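**Two-armed block builder takes shape at Bristport workshop**

BRISTPORT, 10/20/25 — Members of the Nisbet shared workshop have got their home-grown robot pair stacking toy bricks, and they would love a few more people to come along and join in.

The project is called Zindari. It began in August as a chat over tea between Cherry Mae Umali and three other members who all fancied making something with two arms instead of one. Umali had already built a single arm on her kitchen worktop, and it was good at knocking over mugs. The workshop had space, a decent table and people who could solder, so the whole thing moved in.

"I wanted it to play with the sort of bricks my nephew has," said Umali. "They're big and chunky and they don't mind being dropped, and believe me, they get dropped a lot!"

The bricks are the oversized kind made for small hands, with fat round studs. The builders set out a stack, give each gripper its own part of the job and see how far the pair can get before somebody has to reach for the stop button. The control program, written from scratch by the group, now runs to 2097 lines, and Umali reckons she could explain nearly all of them.
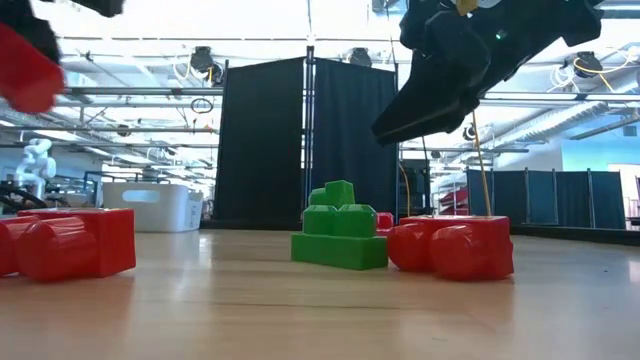
*A red block on the move at upper left during work on the Zindari build, with the green stack standing mid-table.*

Getting both grippers to share a table has been the hard bit. Early on they kept wanting the same patch of air, and one evening was spent entirely on untangling a cable. The group then split the table into zones in the software, with a narrow strip in the middle where one arm has to wait its turn. It made a huge difference — the longest run so far is 13 bricks placed without a stop, and there was a proper cheer when the last one clicked down.

Money has been kept tight. The team set itself a limit of £2000 for the whole build and is still under it, helped by a box of spare motors from Grumura, the repair shop two doors down.

Next on the list is sorting by colour, then a bridge with a brick at each end and one across the top. Umali would also like a slow mode, so that younger visitors can follow each move.

Build nights start at 7pm and run until the last person wants to go home. Beginners are very welcome, and there are always spare screwdrivers.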